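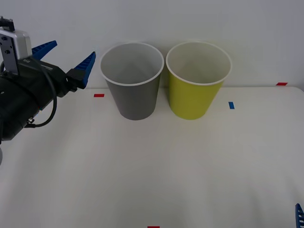
Demo station 2, gripper open beside the gray cup.

Setting Up and Running the Cup Station for an Open Day

Applies to: two-arm tabletop station, parallel grippers with ribbed fingers
Prepared by: Colin Lambert, Bellamy demonstration group
Last revised: 15 January 2024

This page covers the cup station as run at the Flevwood open day. It assumes the arms are already bolted down, powered and homed. If they are not, work through the bench installation page first.

What visitors get

Each group gets one short autonomous run, one run with a visitor at the controls, and time for questions. The task is to pick up a small object and drop it in a paper cup. Keep the task this simple. At the last open day we tried stacking the cups as a second task and groups backed up into the hallway.

Before doors open

1. Wipe the tabletop with a dry cloth. Do not use spray cleaner near the tape.

2. Check the tape marks. They set the limits for cup placement. Replace any strip with a lifted corner, and lay the new strip down before you peel the old one so the position is not lost.

3. Set the cups upright, side by side, with a gap between the rims. A finger has to fit down the outside of a cup without pushing its neighbor. Use cups with a rolled rim. Plain-edged cups fold when a finger touches them.

4. Jog each arm through its full wrist rotation and watch the cable loop. The loop should stay clear of the fingers at both ends of travel. If it pulls tight, stop and re-dress it at the clamp. Do not finish the rotation to see what happens.

5. Start the Postard console and load profile 321. Profile 537 is the lab profile. It runs at full speed and must not be used with visitors in the room.

6. Set the speed limit to 11 percent for the first group. Fitzgerald Yazzie ran most of the Flevwood groups at that setting and had no complaints that it was slow. People talk through it.

Autonomous run

1. Ask visitors to stand behind the floor line. Confirm that the line is clear and say "arm moving" out loud.

2. Press Start on the console. The arm goes to its ready position with the gripper open and waits there for a second press. Use the pause to point out the fingers. The ribs let them bend around whatever they close on, and most questions start there.

3. Press Start again. Keep one hand on the stop button until the arm returns to ready.

4. If the arm stops partway, press Hold, then Retract. Do not reach in to free an object while Hold is lit. Hold keeps the motors on.

Wrist camera view

Put the wrist camera feed on the large monitor before you hand over the controls. Without it, visitors steer by looking across the table and misjudge the distance to the near rim nearly every time. In the feed, both fingertips should be visible with the gripper wide open. If one is missing, the camera mount has turned and needs to be squared up.

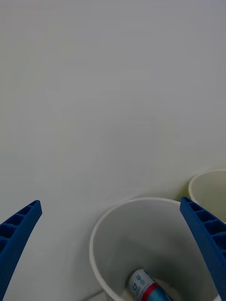
Small cans work well as the test object. They are rigid, easy to grip across the middle, and the printed label makes it obvious on the monitor which way they are lying. A can that ends up tilted in the cup counts as a good drop. Leave it there until the arm is back at ready, then take it out by hand.

Watch the finger nearest the rim during the approach. A light touch is fine. If the cup starts to slide, tell the visitor to let go of the handle, and the arm will hold its position.

Visitor run

1. Switch the console to Guided. The Fladus handle will show a green light when it has control.

2. Have the visitor open and close the gripper twice before moving the arm.

3. Allow one attempt each. With a large group, offer a second turn at the end of the session.

Settings used at Flevwood

Profile: 321
Speed limit: 11 percent
Gripper opening at ready: 100 percent
Guided mode timeout: default

Closing down

Retract both arms, leave the grippers open, and save the session log before shutting off the console. The log is not written on power loss. Throw out any cup with a creased rim. Send corrections to this page to Colin Lambert.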